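About Donbridge

Donbridge makes backup and recovery software for database servers. The company was set up to solve one problem: a nightly backup job that finishes without errors is no proof that the data can be restored. Our main product, Vincze, runs a test restore of every backup it takes and records the result.

The company has 2 offices. Development, release engineering and second-line support are in Purkberg. Sales and first-line support are in the other office, which also keeps the spare hardware used for customer restore tests.

What we make

Vincze is an agent and a scheduler. The agent is installed on the database host and reads changed blocks at the storage layer. It does not lock tables and does not need a maintenance window. Changed blocks are compressed, encrypted with a key held by the customer, and sent to a repository. The repository can be a local disk array, a network share or object storage. The scheduler decides when each host is read and limits the bandwidth each job may use.

After each job, the scheduler mounts the new backup on an isolated host, starts the database engine, and runs a consistency check. The check is the engine's own, with no changes made by us. If it fails, the backup is marked as unusable, the previous good backup is kept past its normal expiry, and an alert is sent.

Flokus is the reporting tool. It collects the results of test restores from any number of Vincze schedulers and stores them in a write-once log. Most customers use it to answer audit requests. Reports can be exported as plain text or CSV. Flokus does not have access to backup contents or to encryption keys.

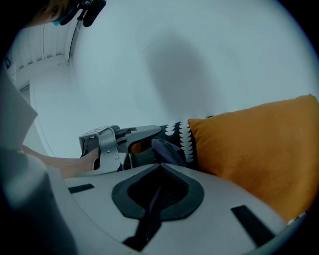 A hand on one of the gray grippers.

Who uses it

Our software is in use at 258 organizations. Most are mid-sized: regional hospitals, freight companies, utilities, and firms that host accounting systems for others. Together they run the agent on 3,948 servers. The largest single installation covers 967 of these and is managed from one scheduler with a standby.

We sell directly and through resellers. Licensing is per protected host, whatever the size of the database. Test restores are included in the license and are not metered.

How we work

There is one major release a year, in June. Fixes are released when they are ready and are listed in the release notes with the affected versions. Each major release is supported until the second one after it has shipped. Repository formats are readable by all later versions, and a stand-alone restore tool is supplied so that customers whose license has ended can still read their own data.

Support requests are handled by staff who have access to the source code or sit next to someone who does. Restore failures on production systems are taken ahead of all other work. We do not ask for copies of customer data. Diagnostic bundles contain logs, block maps and settings, and can be inspected before they are sent.

Security reports can be sent through the contact form, using the "Vulnerability" category. The signing key for agent packages was replaced on 10th February. Packages signed with the old key still install but show a warning.

Open positions are listed on the Careers page. Development roles are based in Purkberg.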